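4.3 Running the kitchen evaluation

Read 4.2 first. The figures you get from this section are simulator figures. They say nothing about a real hob until someone has run one, and Walix has been oversold on that point before.

1. Load the kitchen from the Hurnau pack. Leave the wall and cabinet colours on random, or you will be scoring the policy on a kitchen it may have learnt by heart.

2. Check the start state before you press Run. The kettle should stand on the front left burner and the frying pan on the front right, with its handle pointing out over the worktop. Both pieces must rest on the grates.

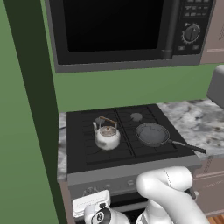
Render: Zoi Michailidis / Walix kitchen set

3. Set the episode count to 1,000. The default of 6 is fine for seeing whether the thing loads. It is no use for a success rate, whatever the Mondesov quick-start says.

4. Set the step limit to 2,000. Raising it to 3,000 lifts the score a little, mostly by letting a lost arm wander into the goal. If you do raise it, print the limit beside the result.

5. Choose the scoring rule. "Contact" passes an episode as soon as a finger touches the target. "Settled" waits until the target has stopped moving and the gripper has let go. Use "settled". We are still not convinced that "contact" measures anything worth having.

Caution: do not change the rule halfway through a batch. The log keeps only the last one set.

6. Repeat with the bowl task, where the target is the round white bowl at the back left of the cooktop.

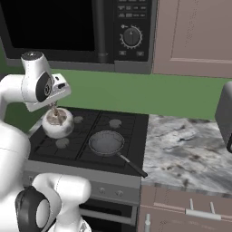 Fingers can pass a short way into a mesh without the solver raising a fault. With "contact" on, this counts as a pass. Open a handful of the passed episodes and watch them at quarter speed before you believe the total.

Note: the Hyun baseline in the May release was scored on "contact". Its numbers should not be put in the same table as yours. Rerun it under your own settings, with your own seeds, and keep the failed episodes as well as the good ones.

7. Save the log and go to 4.4.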